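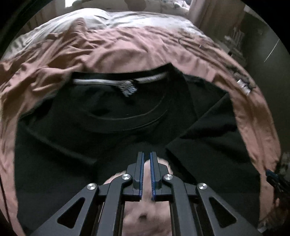 Clurwood notebook, garment folding on a soft surface
Jun 24, 2023

Surface: bed with pink sheet left as is, creases not pulled out. The earlier Andstead entries all used a hard table, and the fold lines there came out sharper than anything in a normal bedroom. Page 617 has the table procedure for comparison.

Black crew-neck shirt first. Spread with the neckline toward the far end of the bed. White neck tape and the small label inside the collar are the only light marks on it, so I take the center line from the label. The label is crumpled and can't be read, but its position is good enough. The long diagonal crease on the left, shoulder toward center, should be smoothed before the first fold. The folded section on the right needs opening out and laying flat again. Sleeves in, then sides to center, then hem to collar.

Black on black is the usual nuisance. Edges of a second layer are hard to find except where a crease picks up light. Wan suggests a side lamp at 70 cm. Not tried yet.

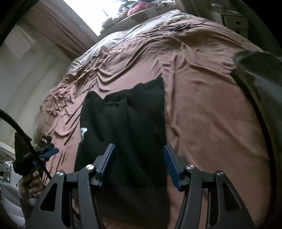 Black bottoms, waistband at the far end, before folding.

Waistband is gathered and won't lie straight. It peaks at the right corner and dips toward the left. Do not fold to the waistband line. Use the right side, nearly straight against the sheet, as the reference edge. The small white emblem at the left edge helps with orientation.

Sequence to use: flatten the vertical folds, halve lengthwise, then fold up in 3. The Bunell sheet says 4, too bulky at the waist.

To do
Repeat both with a light-colored garment.
Lamp test.
Copy the revised sequence to the shared sheet before September.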